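3.2 Coasters and small table mats

Of all the household things our participants were asked to sort, the coasters gave us the most pleasure and, I must admit, the most trouble. We had put them in almost as an afterthought, thinking of them as a gentle warm-up before the cutlery drawer and the linen shelf. By the end of November we had more pages of notes on coasters than on anything else in the Clondurau collection.

Part of the charm is that a coaster asks so little of anyone. It is round, it is light, and it goes under a cup. Yet people at both the Clondurau and Dromau sites had firm views on which ones belonged together -- and their views seldom matched. Some sorted by the colour of the border, which makes for a tidy pile but parts one rabbit from another. Others went straight for the picture and kept the animals in one place and the flowers in another, and then sat for quite a while over a butterfly among blossoms, which could fairly go with either. A few paid no heed to the print at all and stacked by size, with the biggest at the bottom, as you would with plates.

We recorded 366 sortings in all, from 50 households, and each household was visited on 3 separate occasions or more. Following Vieira, we treated a group as finished once it had been left alone for 6 seconds. Mats that overlapped were counted as belonging to the same group, even where one was nearly hidden by its neighbour. The cloth mats laid out in Figure 4 give a fair idea of the mixture of prints, cartoon and floral together.
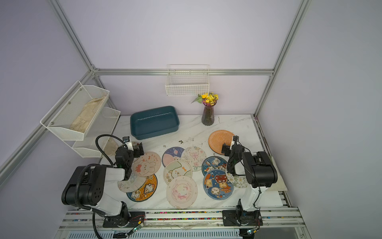 Figure 4. Round cloth mats with cartoon and floral prints, lying in loose clusters on a marble-patterned tabletop.

The favourites were a different matter again. Nearly everyone had one, and it was often set a little apart from the rest or placed on top, whatever rule the person was otherwise following. We had no category for this in the Pustis coding sheet and had to add one, which we labelled "kept out". It proved useful later for mugs and tea towels as well, and we return to it in Section 3.4.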